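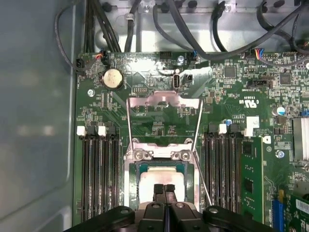
Should a school robotics club spend a whole term on one small job? I think it should, and I'd say so even to the parents who were hoping for a trophy by May.

I've helped with the Narkateo club for a good while now, and for most of that time we did what every club does, which was to enter everything going. Sumo bots, line followers, a maze, a thing with ping-pong balls (I still find them behind the radiator!). The children loved it, and so did I, but if you asked them a month later why their robot had turned left they'd shrug and say it just did.

This year Getsemaní Bautista, who runs the sessions with me, talked me into something slower. One arm, one server motherboard, one processor in its socket, and the whole term to learn how to work over it with a pair of gripper fingers. I was doubtful. I thought we'd lose half of them by the third week.

We lost two, and one came back. The rest logged 895 tries between them, and I have never heard teenagers argue so happily over a lever. They had to think about what else lives near that socket – the memory slots on either side, the load plate standing open, all those cables hanging above – and about how little room a hand has when it isn't a human one. A maze has walls you can bump into. A computer board asks for better manners than that.

There's the money, too. Our last competition cost us £339 in fees and travel before anyone had bought a sandwich, and it was over in an afternoon. I don't grudge it, and I'd hate to see competitions vanish, as some children need that date on the wall to get going at all. But I'd put them at the end of the year, and make them optional, and give the long dull lovely middle to a job that is hard to do well.

We start again in September with the same board.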